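4.2 Equipment planning and the per-station budget
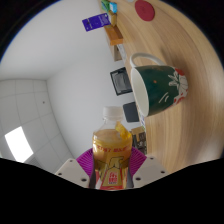 The budget for the Stendstead site was drawn up before any hardware was ordered, and it was fixed at 25 hand-held grippers for 12 work tables. Two grippers go to each table and one is held back as a spare. We had first planned for one gripper per table, but finger wear in the October pilot made that look too thin.

Fig. 3. Work at one table: a bottle held upright in the gripper, with a mug lying on its side nearby.

Fingers and mounting plates were priced as consumables. The grippers themselves were written off over 60 months, the same term Graltudell uses for its fixed arms. Household objects came out of a separate line - mugs, bottles, coasters, small boxes - and that line was overspent first. The pilot logged 1874 grasps, and we used that number to set the order size for replacement fingers.

Two suppliers quoted. Tikis was cheaper per unit but charged for calibration. Noh included it, with a longer wait for parts. We chose Noh and bought the first year of spare fingers up front.

Contact: Solange Beaulieu, Stendstead | Posted January 9, 2026 | All rights reserved | Back to top

Comments (2)

mwk: Does the 60 months cover the cameras too? Ours were replaced well before the grippers.

S. Beaulieu: No, cameras are on their own line, in section 4.3.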